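The Spread

4 a.m. Screens still on. She had two positions open and neither one was behaving.

Fondari was supposed to be the safe leg. That was the whole idea – hold the Fondari notes, short a little Wuyts against them, sleep at night. The model said they moved together. Three years of data, nice tight cloud of dots, a line straight through it. She had shown that chart to the people at Ristgate and they had nodded and wired the money.

Then in June the dots walked off the line.

She got up. Water. Sat down again. Wuyts up another notch while the glass was filling. Fondari flat. Dead flat, like somebody had unplugged it.

She called the desk in Custness.

"You seeing this?"

"Seeing what."

"Wuyts."

"Oh. Yeah." Chewing. He was eating something. "It's been doing that all night."

"Why?"

"Buyers, I guess."

She hung up. Buyers, he guessed. She pulled the covariance table and ran it again with the last week in it, then again with the last week out. With it in, the hedge was nothing. Worse than nothing, it was a second bet, pointing teh wrong way. She'd been carrying double since the start of the month and calling it half. 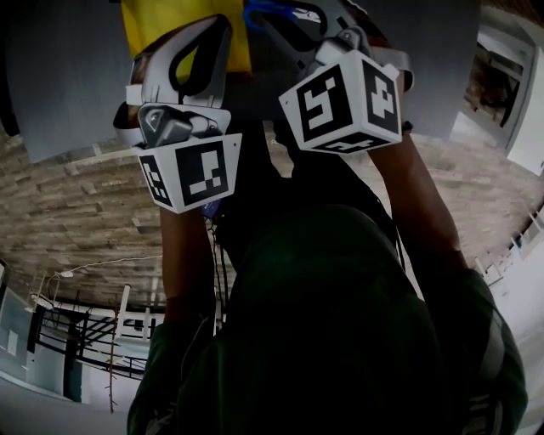 Phone. Ristgate this time. The quiet one, the one who never asked anything.

"Are we all right?" he said.

Nearly 200 thousand down. She could see the number in the corner, red, ticking. She looked at it and then at the wall.

"We're inside the range," she said.

"Which range?"

Nobody had ever asked her that. The range was on page 55, in small type, and it was so wide you could have parked a truck in it.

"The one we agreed on."

A long breath on the line. Maybe a kitchen behind him, a chair. Then he said he trusted her and that was worse, much worse, than if he had yelled.

She put the phone face down. Cursor over the Wuyts line. Close it now, eat the loss, write the letter. Or wait for the open – an hour, bit more – and see if the dots came home. They usualy did. That was the word in the report, hers, she'd typed it. Usually.

Garbage truck outside. First light on the building across the street.

She clicked close. Then sat there with her hand on the mouse, waiting for the fill.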